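## 3. Teaching a pick by hand

Read all of this before you touch the arm. You won't, but it was nice to ask.

Olus records a demonstration as a list of poses plus whatever the gripper was doing at the time. It has no opinion about which parts you meant. If you stop mid-pick to scratch your nose, it learns that too.

**Before you start**

1. Find the emergency stops. Press each one, check that the arm refuses to move, then release it.
2. Load the rack. Cans lie against the stoppers at the low end, one drink per channel.
3. Set the speed limit to 300 mm/s in Prolberg. The default is faster and you will not enjoy it.

**Recording**

4. Hold the guide button and lead the arm by the wrist – never by the gripper fingers.
5. Stop above the can you want, fingers open, and wait for 2 seconds.
6. Lower straight down, close, and lift clear of the rails before you move sideways.
7. Release the button and save. Names like "test_final_new" are accepted, with regret.
8. Repeat until you have 8 good takes of each drink.

> **Caution:** Keep your free hand out of the rack. The force limit is there to protect people, but it was not written by a pianist.

> **Note:** Neighboring cans sit close together. Open the fingers only as far as the can needs, or you'll teach a very convincing shove.

Cans in the rack, and the arm that picks them:
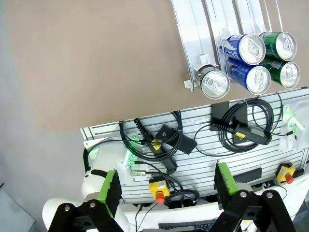
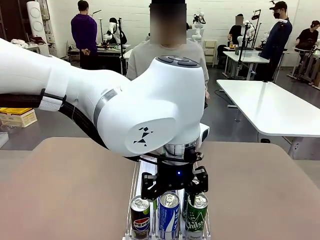
9. Play back the take at low speed with one hand on a stop. If the arm hesitates where you hesitated, delete the take and record it again. Trimming is possible in Prolberg, and takes longer than doing it over.
10. After 3 clean playbacks in a row, mark the set as ready. To teach the same pick by remote control, go to section 4.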